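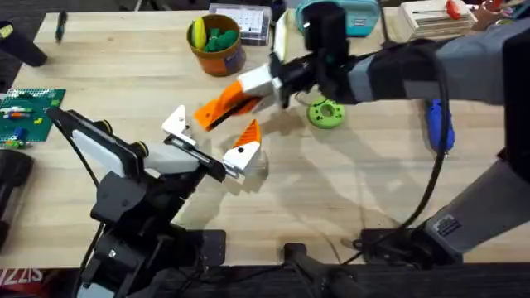 What causes a light pillar?

A light pillar is caused by flat ice crystals in the air, which reflect light from the sun, the moon or a lamp on the ground towards the observer.

**Light pillars** are an atmospheric optical phenomenon in which a vertical column of light seems to stand above or below a light source. They belong to the family of halos. The column has no physical existence at the place where it is seen. It is made up of the combined glints of a great many crystals lying between the observer and the source, or beyond it.

## Formation

The crystals involved are usually six-sided plates. As they fall through calm air, they tend to settle with their broad faces close to horizontal, tilting slightly as they drift. Light striking the upper or lower faces is reflected at a shallow angle. Greater tilting generally produces a taller pillar. Strong wind disturbs the crystals and weakens the effect.

A pillar takes on the colour of its source. Those seen with a low sun are often orange or red, while those over a town may show several colours side by side.

## Types

A **sun pillar** appears when the sun is near or below the horizon, and is commonly formed by crystals in high cloud. It can therefore be seen in mild climates. A **moon pillar** forms in the same way but is fainter.

Pillars over artificial lights require crystals near the ground, a condition known as diamond dust or ice fog. They are most common in very cold, still weather. Because the lamps are close to the observer, these pillars can reach much higher in the sky than those of the sun.

## Confusion with auroras

Light pillars are sometimes reported as auroras. Auroras are produced in the upper atmosphere by charged particles and often move or ripple. Pillars remain above their sources, and those over street lamps vanish when the lamps are switched off.

## Recording

The Kuva register, maintained at Lirkeck by Hilde Van Hecke and Luuk Nijs, collects reports of halos and related displays. Its catalogue, as revised on July 7, 2019, held 400 entries, of which 101 concerned light pillars. A further 12 were listed as doubtful. The season for reports at Lirkeck opens in October. Sun pillars observed over the sea at De Haan are entered under a separate heading.

## See also

- Diamond dust
- Sun dog
- Circumzenithal arc
- Subsun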